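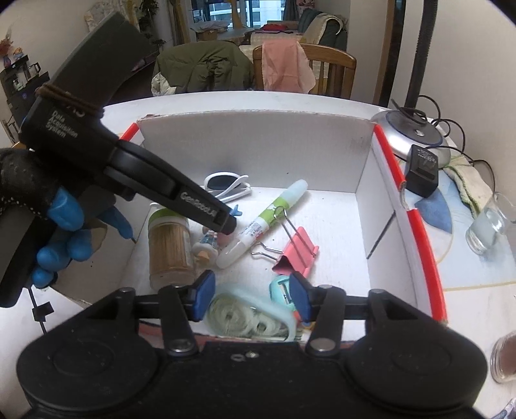 What does the Rorkden wireless controller work with?

The Rorkden pairs with Windows computers, Android phones and tablets, and the Clanham home console. Pairing takes place from the system menu of the host device, and up to 5 hosts may be stored at one time.

The Rorkden is the second full-size controller from Cikeck. It retains the button layout of the earlier Mittal model and adds two rear paddles, each of which can be assigned to any face button. Assignments are saved on the controller itself and remain in place when it is moved to another host.

Battery life is rated at 22 hours with vibration on and 37 hours with vibration off. A full charge takes three hours over USB-C. The controller may be used while charging.

Stick dead zones and trigger travel are adjusted in the Cikeck desktop program - the phone version offers button mapping only. Mittal profiles can be imported, although paddle settings must be entered by hand.

The Rorkden carries a 12-month limited warranty. Wear to the stick caps is not covered.

Comments (3)

padlock_77
Does it wake the Clanham from sleep? My Mittal never did.

Oona R.
Mine does, after the February firmware. Hold the home button, don't tap it.

grubworm
Paddles are great for platformers, bit stiff for racing games.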